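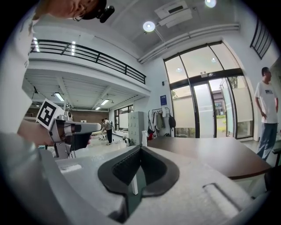 Teaching by hand at Ovholm: a small gallery

We've been wanting to put this page up since August, when the hand-held grippers came out of their boxes and everybody suddenly wanted a turn. The idea behind the Tamura project is lovely and simple. You hold a gripper yourself, you do the job the way you'd normally do it, and the recording of your movements becomes the lesson. Later on a robot arm gets to try the same thing with the same kind of fingers.

Amerley Frimpong has written all our task sheets, and she keeps them short. Pick up the cup, put it on the saucer, let go, hands back to the start. Fold the cloth once. Put the lid on the tin. They sound like nothing at all until you try them with a gripper in your fist, and then you notice how much your fingertips normally do for you (quite humbling, that first afternoon!).

So far the collection stands at 508 finished demonstrations, with another 78 set aside because the start was clipped or the object rolled off before anyone had hold of it. Elsa Blomqvist watches every one of them at double speed with a mug of tea, and she has got very good at spotting a hesitant grasp. We'd like to reach up to 1000 before the days get properly short.

Two ways of showing the same job

Most of our teaching is done with the tool in the hand. It's quick, you feel the weight of the object, and a newcomer can be making decent recordings within the first session. We also do some by remote control on the Burkix arm, where you sit at the controls and the arm copies you. That's slower and a good deal more tiring, but the arm never makes a move it couldn't make by itself, so those recordings are precious to us. Elsa loves it. Amerley would happily never touch the controls again.

The lid-on-tin task is the one where the difference shows most. By hand you press and twist without thinking. On the controls you have to find the rim first, nudge, back off a little, and then turn, and when it drops into place there's usually a cheer.

Leaning in over the kit, one hand reaching down, with the gripper's square black-and-white marker tilted just beyond it.

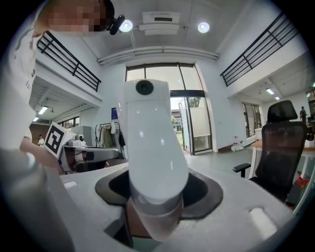 Do you need to know how to program to show a robot a task?

Anyone with steady hands and a bit of patience can do it. You follow the task sheet, make each movement at an even pace, and keep the object where the camera can see it. The programming comes afterwards and is done by other people.

A few things we tell people on their first go

Slow down just before you close the fingers, then close them in one go. Try to start from the same place each time, but do move the cup about between recordings, or the robot will learn one spot on the table and nothing else! If you fumble and recover, keep going. Amerley marks those ones separately in Grinix, our labelling tool, and they've been some of the most useful recordings we have.

Cloth folding is next on the list.

Page last updated Sunday, September 15, 2019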